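首页 | 机构概况 | 工作日志 | 馆藏借阅 | 联系我们

工作日志

2023年4月24日

上午八时半到馆。本日主要事项为续拟《公共食堂餐具循环使用管理办法》第二稿，并与卡拉多社区中心（Calado）就试行安排交换意见。第一稿经馆务会讨论后，退回意见集中在三处：借用登记的格式、清洗责任的划分、破损折价的标准。前两处已有成文，第三处仍须斟酌。

先记借用登记一事。原稿要求借用人逐件填写品名、材质、颜色及完好程度，埃凯特·巴西（Ekaette Bassey）女士认为过于繁琐，社区聚餐多在傍晚，领取时间集中，逐件填写势必造成排队。经商议，改为按筐登记：每筐配一张硬纸卡，卡上载明筐号、类别与领用单位，归还时由双方在卡上签字。品名仍需列出，惟不再要求注明颜色。此项修改已写入第二稿第四条。纸卡由本馆统一印制，首批印五十张，卡纸选用较厚的一种，以便挂绳。

清洗责任方面，原稿规定由借用单位洗净后归还。纳基内（Nakine）街道的来函指出，部分借用单位并无合适的水槽，冬季尤为不便，建议允许冲去残渣后归还，由本馆集中清洗，并酌收费用。来函措辞恳切，所述亦属实情。拟采纳其前半部分，即允许冲洗后归还；收费一节暂缓，待七月份看过首轮试行的账目后再议。若届时水费增加有限，则不必另立名目。 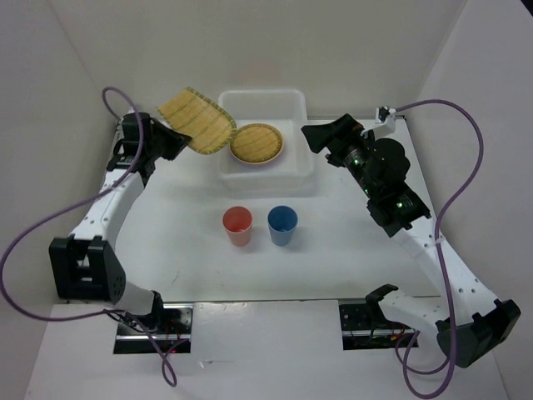 破损折价的标准，上午与哈迪扎·奥孔科沃（Hadiza Okonkwo）女士通电话，讨论约四十分钟，未能完全一致。奥孔科沃女士主张一律按购入价赔偿，理由是简便；本人以为，餐具使用年限不一，旧件按新价赔偿，借用单位恐有异议。折中的办法是分为三等，分别适用不同比例，等次由入库时间决定，每年核定一次。编织类物品又另有难处，其磨损多从边缘开始，何为正常使用，何为损坏，界限不清。以圆形草编垫为例，垫面为金黄的稻草色，有细线缝过，边缘另以颜色较深的橄榄褐色线缝合，边线一旦脱开，垫面虽然完整，也应及时送修，不宜继续外借。因此拟在附表中将编织类单列，以边线是否完整为检查要点，脱线者先行修补，修补费用由本馆承担，不向借用单位追索。奥孔科沃女士对此表示可以接受，但要求在附表下加注，人为剪断或烧灼者不在此列。已照加。

十一时许，核对库房架位。去年添置的四层架已近满载，最下一层受潮，纸箱底部发软，须尽快换用有盖的容器。架位标签原为手写，字迹深浅不一，有数处已不能辨认，下午请办公室同事重新誊写。誊写时沿用旧编号，不另起新号，以免与往年借用册对不上。查旧册时顺带发现，前年秋季有一笔借出至今未见归还记录，领用单位为西提亚（Citia）小学。该校已于去年迁址，旧电话无人接听，拟改为去函询问，语气从缓，只请对方协助核对，不提赔偿。

午间在馆内食堂用餐。食堂今日供应豆角焖面与紫菜汤，汤略咸。席间与同事谈及邻区的做法，邻区食堂自去年起停用一次性餐盒，起初居民意见甚多，主要是嫌重、嫌不便携带，几个月后反映渐少。同事认为原因在于食堂门口增设了归还处，居民路过即可放下，无须进门。此点可资参考。本馆大门距公交站尚有一段上坡路，老年居民提筐往返确有困难，归还点是否可以外移至坡下，应列入下次会议的议题。

下午二时，卡拉多社区中心来人洽谈试行事宜。对方提出三点要求：其一，试行期不少于十二周；其二，每次借用期限由两日延长至三日；其三，聚餐遇雨改期时，准予顺延一次。第一、第三点当场同意。第二点牵涉周转，现有数量若全部按三日计，遇节庆前后恐不敷分配，故答复为平时三日、节前两日，节前的具体日期由本馆提前公布。对方表示回去请示后书面答复。谈话气氛平和。临别时对方留下一份本季聚餐计划，其中有两场规模较大，已抄入馆历。

关于摆放与取用的次序，对方亦有询问。现行规定只写明"分类存放"，未说明按何分类，各班次的做法遂有出入，有按大小者，有按颜色者，亦有按入库先后者。本人意见，分类应以取用方便为准，常借之物置于腰部高度，少用之物置于上层，不宜强求外观整齐。大件与易碎件不得叠放，盘类竖放时须有隔挡。杯类倒扣，口沿不得直接接触架面，应垫以洁净的布或垫子。

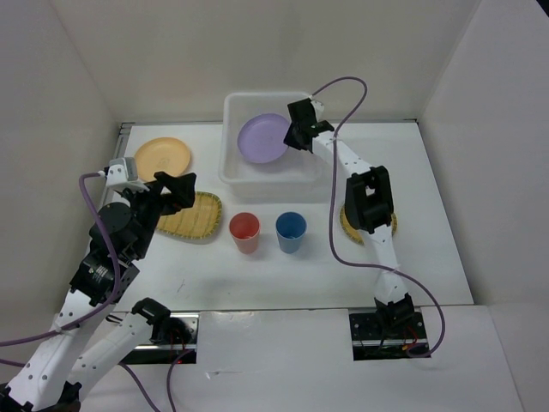

班次之间的交接也须一并规范。以往交接多为口头，前一班知道的事情，后一班未必知道，出现短缺时难以查明环节。第二稿新增一条，规定每班下班前须在交接簿上写明当日借出、归还、送修三项，无事亦须写"无"字并签名。有同事担心流于形式，此种担心不无道理，但有簿可查总好于无簿可查。簿册由办公室保管，每月装订一次，保存期限暂定为三年，与借用册一致。

三时半，拉科拉（Lakora）印务来电，询问纸卡的版式是否定稿。答以筐号一栏需加宽，签字栏由一行改为两行，背面加印归还须知。须知文字由本人当场口述，对方复述一遍，有一处误将"冲洗"听作"重洗"，已更正，并请其印前仍将样张送馆校对。报价较上次略高，对方解释系纸价上涨所致。此项支出在办公费内列支，数额不大，毋须另行报批。

此后整理居民来信。本周来信内容较为分散，有询问能否借用大号汤锅者，有建议开办缝补班者，亦有一位居民来信表示感谢，称其母亲八十寿辰时所借餐具足数、洁净，全家甚为满意。来信用毛笔书写，字迹工整，已复函致谢，原信归入档案。大号汤锅目前不在借用范围之内，主要顾虑为搬运时的安全，复函中已如实说明，并告知附近可租用的去处。缝补班的建议颇有可取，编织类物品的修补正缺人手，倘能由会缝补的居民带教，一举可解两事。拟与巴西女士商量，看二楼西侧的教室晚间能否腾出，灯光是否够用。

五时，将第二稿全文通读一遍，改正错字四处，统一"归还"与"交还"的用法，全文一律作"归还"。第七条"特殊情况"一语过于宽泛，改为"因天气或场地原因改期"。附表编号与正文引用有一处不符，亦已改正。稿件已发送奥孔科沃女士及巴西女士，请于本周内反馈，以便提交下次馆务会审议。

尚未办结者：西提亚小学的函件，须查得新址后寄出；库房最下层的纸箱，明日先移至走廊通风；归还点外移一事，须先实地察看坡下有无避雨之处，并征询站旁商户的意见。卡拉多方面的书面答复如在周内到达，应即转奥孔科沃女士一份。

五时五十分锁库离馆，钥匙已交值班室登记。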